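Yae Shimada
August, 7.40 pm

Progress on the Flalton map, in a few posts. The scenario now opens without missing-object warnings on a clean install. It took most of the winter to get there.

The main change is the signals. I've replaced the old three-aspect set on the harbour line with the Clernley pack, and trains now clear the junction outside Flalton Central instead of queuing back to the tunnel.

If you already have a saved game running, don't swap the packs over. The game loads but every signal goes back to its default direction, and you have to reset them by hand. I did 336 of them that way before I gave up and started a new save.

Station buildings: 13 are finished, all in the same grey-roofed style. The island platform at Trujillo still uses a placeholder. I want a proper canopy for it but the slope on the western side puts the posts at different heights.

Perla Medrano sent me a fix for the tram stops that were showing through the road at night. It was an offset error in my file. The corrected version is in the download and you only need to replace the one file.

Now working on smaller things between test runs, mostly colours for the orchard tiles.

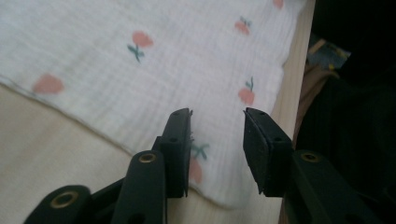 Pink and green on white muslin.

The orchard tiles come in four seasons. Spring and summer are drawn. Autumn is half done and winter is just the bare trunks recoloured, so it looks a bit flat next to the snow ground.

A few people asked about the map size. It's 1000 tiles on the long side and 600 on the short one. Anything bigger and my laptop drops frames once the freight trains are all out, so I'm leaving it there.

Freight is the part I'm least happy with. The cannery at Gukamier takes fruit faster than the two farms can supply it, so it sits idle for long stretches. I'll either add a third farm or cut its capacity. Leaning towards cutting capacity, as there's no flat ground left near the siding.

Someone also asked whether the ferries work. They do, but only from the eastern wharf. The western one has a shallow tile in front of it and boats can't find a route. I'll fix that when I redo the shoreline.

Next upload will have the autumn tiles and the Gukamier changes. If you find a crash, please post which version you're on and the last thing you built. A screenshot of the error box is enough, I don't need the whole log.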